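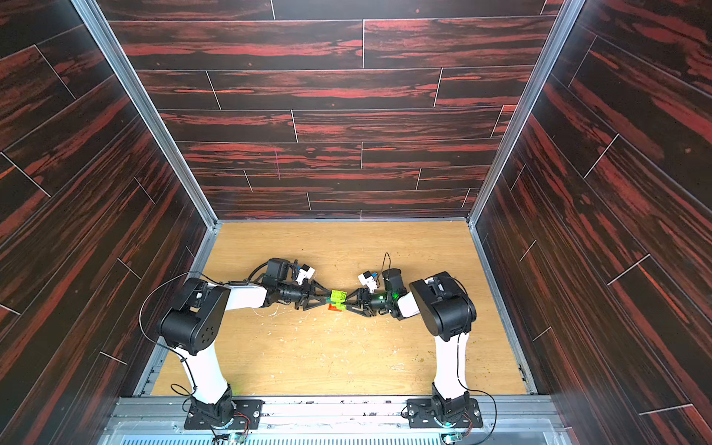 Tips for the two-arm bench: software, cameras and small habits

I keep this page for people who have built a small bench with two arms and now want the software part to behave. Most of it I learned by losing an evening. The tips are in no strict order, except that the first part is best read before you switch on the motors. English is not my first language, so please forgive a strange sentence here and there.

My control program is called Tosto and the planner is Cundeo. If you use others, the names of the menus will be different but the problems will be the same.

## Before the motors get power

- Start the program first and the motor supply second. Tosto reads the joint positions as soon as it finds the boards, and if the arms get power before that they may jump to the last stored pose. Mine did this once with a cup of tea on the bench.
- Give each arm a fixed name in the settings, "left" and "right", and tie the name to the serial number of its board. Do not trust the order in which the computer finds them. After a restart the order can change, and then the left arm receives the plan of the right arm.
- Decide from which side you say "left". I always mean left as I see it when I stand at the rail. Write this on a piece of tape and put it on the bench.
- Move each joint a little with the slider, one at a time, before you run any plan. It takes two minutes.
- Keep the stop key on a separate small keypad. The space bar of a normal keyboard is good too, but only while the right window is active, and in a bad moment it is usually the wrong window.

## Finding zero

Zero is the pose that the software believes to be straight. If it is wrong by a little at the shoulder, it is wrong by a lot at the fingertips.

1. Switch off the torque and fold the arm by hand into its rest pose.
2. Press "set zero" only when your hand has left the arm.
3. Switch on the torque at the lowest setting.
4. Ask for a point straight above the base and look at it from two sides.
5. Save the file with the name of the arm in it. Keep the old file too.

Do the same for the second arm, and then the test which I find the most useful of all: send both grippers to the same point in the middle, but stop them a finger's width apart. If one is higher than the other you will see it at once, and no number on the screen tells you this so clearly. I correct the height first, then the forward distance, and the angle of the wrist at the end. In another order you will go in circles.

Repeat the test after any work with a screwdriver. A base plate that was loosened and fastened again is never in exactly the same place.

## Cameras on the wrist

A camera on the wrist sees the object very well from near, and then in the last moment it sees mostly its own fingers. Plan for this.

- Take the position of the object from a picture made a little before the grip, store it, and use the stored value for the last part of the way. If you let the software correct itself until the end, it starts to follow the edge of the finger.
- Paint a mask over the fingers in the camera settings. In Cundeo it is under "ignore area". Make it a bit larger than seems needed, as the fingers move when they open.
- Turn off automatic exposure and automatic white balance. A red brick can become orange when the arm turns towards the window, and then your colour rule does not find it any more.
- Clean the lens with a dry soft cloth. I forgot this for a whole August and blamed the detection.
- Fix the focus with the object at working distance. The far wall is of no interest.
- Check that each picture comes from the arm you think it does. Hold your hand before one camera and see which window goes dark.

If you detect objects by colour, choose objects that are different from the background. Wall panels with red in their pattern look very nice, but a rule that says "red means brick" will sooner or later find a brick in the wall. I tell the software to look only inside the floor area, and everything above the floor line is thrown away before detection. It was four lines in the settings and it removed nearly all my false finds.

Light wood is a friendly floor for green and red pieces. For yellow ones it is poor. For these I put a sheet of grey card under the work, and I put the same card into the software as part of the floor, otherwise the arm wants to go through its thickness.

## Cables

The planner does not know about cables unless you tell it. It thinks that the wrist can turn as it likes.

- Limit the turning of the wrist in software to less than the motor can do. I take away a good part on each side.
- Draw the cable loop at the elbow as a simple ball in the collision model. It does not need to be beautiful. A ball that is too big costs you a little reach, and a ball that is too small costs you a cable.
- Leave the loops loose enough for the furthest pose, and try this pose slowly with the torque low.
- If a camera disappears only in certain poses, look at its plug first. I wrote a whole reconnect routine before I looked at the plug.

## Two arms in one place

This is the part that people ask me about. One arm alone is easy to forgive. When both grippers must come together, as for holding two bricks or passing one across, every small mistake of one arm pushes on the other.

**Let one arm lead.** In my setup one arm holds its position firmly and the other one comes to it with low force. When both are stiff and both want to be exactly right, they fight, and you hear it in the motors. I set the follower to 80 on the force scale of Tosto, and even less for soft things. The scale has no unit that I know of, so please try it with your own motors.

**Share one clock.** Both arms should take their steps from the same timer. With two separate loops, one is always a bit late, and on a short move this is enough to turn the piece between the fingers.

**Reserve the middle.** I divide the floor into three zones: left, middle, right. An arm must ask before it goes into the middle, and it must say when it has left. Only in the meeting step may both be there. It is an old idea from railways, and it works also for bricks.

**Plan the way out at the same time as the way in.** My first plans for a meeting were good until the grip and then had no idea how to go back. The fingers are like small triangles and they can hook into each other when both arms turn at the same time. Now the follower opens and moves straight back first, and only then may the leader move.

**Slow down near the other arm, not everywhere.** Cundeo lets you set the speed by distance. Full speed outside, slow inside the middle zone. A run takes 11 seconds longer on my bench and I do not mind.

**Check the grip with the motor current.** When the fingers close on something, the current goes up before they are fully shut. If they shut fully and the current stayed low, they hold only air. This test is simpler than any picture, and it works in the dark.

## Bricks with studs

Toy bricks are a good practice object, as they are cheap and always the same size. Some notes from many evenings with them:

- Grip the sides and stay away from the studs. A finger on a stud tilts the brick.
- For pressing one on another, go straight down the last bit with the wrist angle locked. If the planner is free to choose, it may choose a small curve.
- Put a limit on the downward force and a limit on the time. If neither brick has moved after the time is over, go up and look again with the camera.
- Store the pair as one object after they are joined. In the beginning I forgot this, and the planner wanted to drive one brick through the other.

## Keeping records

Write a log of every run, also of the bad ones. Mine stores the joint positions, the currents and one picture from each wrist at the moment of the grip. I had more than 3,000 runs before I made a proper search for it, and that was late. Put the name of the settings file into each log line. When something worked last month and does not work now, this is the first thing you want to compare.

I store the settings in a folder with version control, and I write a short sentence for each change – "wrist limit smaller", "new mask left". Long notes I never read again.

Brush the floor before recording pictures for training. White flecks and small dark bits are nothing for your eye, but a small detector can learn them, and afterwards it expects them.

## Small things

- Version 9 of Tosto changed the sign of the wrist joint. If you update, run the slider test again before any plan.
- Kadrić is the calibration board I print, and it must lie flat. Tape it on all four corners.
- The Kullonport adapter sometimes needs to be pulled out and put in again after the computer was sleeping. I turned sleeping off.
- When you change a limit, change it for both arms, or write down why you did not.
- Fold the arms into the rest pose before you take the torque away. Otherwise they fall, slowly if you are lucky.

Last changed August 9, 2025: the part about the middle zone is new, and I corrected the order of the zero test.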